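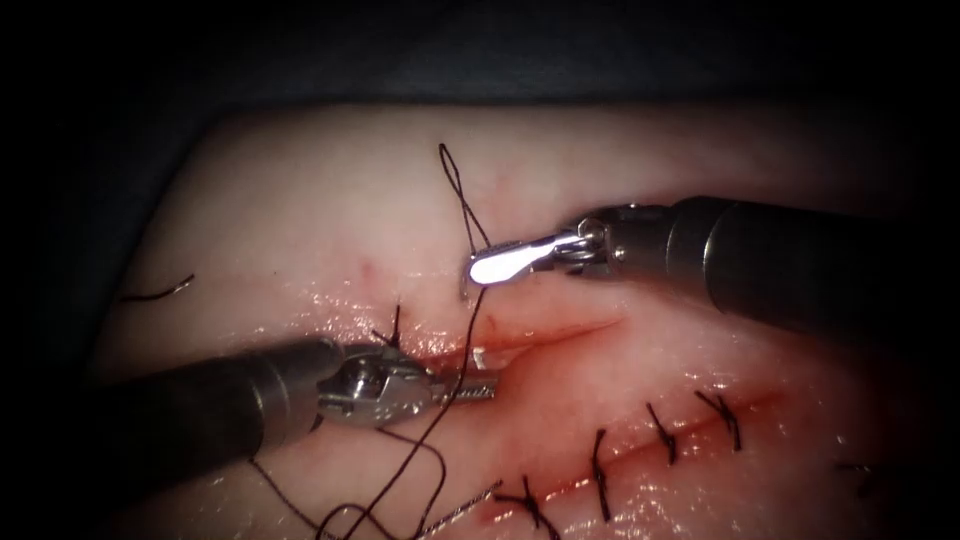

El día en que el robot cirujano se quedó quieto

¿Alguna vez te han cosido un botón del abrigo? Primero pasa la aguja, luego el hilo, después viene un nudito y vuelta a empezar. Pues los cirujanos hacen algo muy parecido cuando cierran una herida, y a veces lo hacen con la ayuda de un robot de brazos largos y puntas finas como pinzas de cejas. Cada nudo oscuro es un punto, y entre todos mantienen juntos los dos bordes para que la piel o el tejido puedan curarse tranquilos.

¿Y el robot cose solo?

En nuestra historia, no. El robot se llama Trolter y vive en el centro de prácticas de Westham, donde los médicos aprenden a manejarlo. Una persona se sienta delante de unos mandos y mueve las manos, y las pinzas repiten sus movimientos, pero mucho más pequeñitos. ¡Imagina que tú dibujas una raya larguísima y tu lápiz mágico la hace del tamaño de una hormiga!

¿Qué pasó entonces?

Una mañana de diciembre, en plena práctica de costura, Trolter se paró. Tenía el hilo a medio pasar, la persona de los mandos movió la mano y la pinza, nada, como una estatua. En la pantalla salió un aviso con el número 3533, que en el idioma de Trolter quiere decir: «No estoy seguro de dónde tengo la muñeca».

Porque sí, los robots también tienen muñeca. Dentro de la suya hay 2 sensores que miden cuánto ha girado, y los dos tienen que contar lo mismo. Aquel día uno decía una cosa y el otro, otra bien distinta. Es como cuando vas de excursión con dos mapas y cada uno señala un camino. ¿Qué haces? Lo más sensato es pararse antes de dar otro paso, y eso hizo él.

¿Cómo lo arreglaron?

Con mucha calma. Nadie tiró del hilo ni empujó el brazo. Soltaron la pinza con su llave especial, la apartaron despacito y terminaron los puntos a mano. Luego, en el taller Soltani, encontraron un cablecito gastado, finísimo, que se había doblado muchísimas veces. Lo cambiaron por uno nuevo y probaron la muñeca 400 veces, a un lado y al otro, antes de devolverla a Westham.

Palabras para guardar

Sutura: el hilo con el que se cierra una herida, y también la costura ya hecha.
Sensor: una pieza que mide algo, como el giro, la luz o el calor.
Parada de seguridad: cuando una máquina se detiene porque algo no le cuadra.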